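Counter cell inspection checklist, with comments
Jodcombe kitchen handling project, February round
Filled in by Perla Arellano. Second reader: Macario Tlapale.

Why this round is longer than the last one

Our Stemia controller logged a grip fault at 2:40 in the afternoon, on pick 1,855 of the endurance run. The fingers reported closed with a container between them, the force reading fell to zero, and the arm carried on to the set-down point anyway. It should have stopped dead. Nothing was damaged in the simulator, but we run the same code on the real cell, so I've gone through every line properly and I'm glad I did. There is so much good stuff in here! Please read the comments and don't just look for the ticks.

Part A. Grip and release

A1. Finger contact on both sides of the load before lift. PASS
Comment: Both pads close evenly at the slow speed. I repeated it 20 times and was grinning by the end.

A2. Force reading stays live through the whole move. FAIL
Comment: This is the fault. The reading is averaged over a window of 200 milliseconds, and the window was being cleared when the arm changed speed. A cleared window reads zero, and the stop rule was written to skip zeros as bad data. Two sensible decisions that add up to a nasty one.

A3. Clearance between fingers and neighbouring items. PASS WITH COMMENT
Comment: Fine on the left. On the right the outer joint swings wider than the finger tip does, and the planner only checks the tip. I'd like the whole finger in the collision model before the next run. 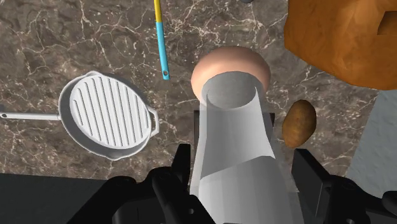 Item A3: container held upright between the fingers, potato just to the right.

A4. Open command refused while the load is above the counter. PASS
Comment: Tried it at three heights. Refused every time, with a clear message on the panel. Lovely work by whoever wrote that message.

A5. Grip fault latches and needs a manual reset. FAIL
Comment: It cleared itself on the next good reading. A latched fault has to stay latched until a person has had a look. Macario agrees and has already drafted the change.

Part B. Arm and reach

B1. Joint limits match the signed sheet. PASS
Comment: All match. The sheet itself still has the old Dresico part numbers in the footer, so please reprint it.

B2. Speed cap of 49 millimetres per second in the counter zone. FAIL, THEN PASS
Comment: The cap applied to the tool point only, and the elbow was going quicker on the long reach. Corrected the same afternoon and re-tested. The motion looks much calmer now – really pleasing to watch.

B3. Protective stop from the panel and from the pendant. PASS
Comment: Both work. The panel stop is labelled in two places with two different names, and I'd settle on one.

B4. Items on the counter match the layout file. RE-CHECK
Comment: Anything lying down needs its own entry, with its own outline. The file assumes bottles are standing, and a bottle on its side takes up a good deal more counter. Long handles have the same problem, and I'd give the ladle a keep-out area covering its full length.
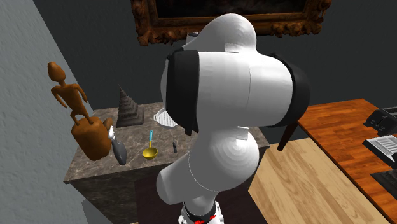
Can we keep running the cell while A2 and A5 are open?

Only in the simulator. The physical cell stays locked out until both items have been re-tested and signed by two people, and a simulator pass doesn't count toward that sign-off.

Part C. Records

C1. Fault log saved before restart. PASS
Comment: Macario saved it within minutes, which is the only reason we found the cleared window. Thank you, Macario!

C2. Near-miss form completed. PASS
Comment: Filed under grip loss. I added a note that the arm kept moving, as the form has no box for that.

C3. Operators briefed. PARTLY
Comment: Day crew done. The Ayala crew get theirs at 7:15 a.m. before they log in. Bring questions, I love questions.

Actions

Count a zero force reading under load as a fault. Macario.
Latch the grip fault, manual reset only. Macario.
Full finger shape in the collision model. Perla.
Layout entries for anything lying down – ladle and bottle first. Perla.
Reprint the joint limit sheet. Perla.
One name for the panel stop, on both labels. Macario.

Second reader's note: Agree with all findings. For A2, please also log the raw force value beside the averaged one, so next time we can see the two part company. I'd repeat A1 at full speed too, as the slow-speed result tells us nothing about the speed change where the fault occurred. M.T.

Reply: Good call on both. A1 at full speed goes on the re-test sheet, right after A2. P.A.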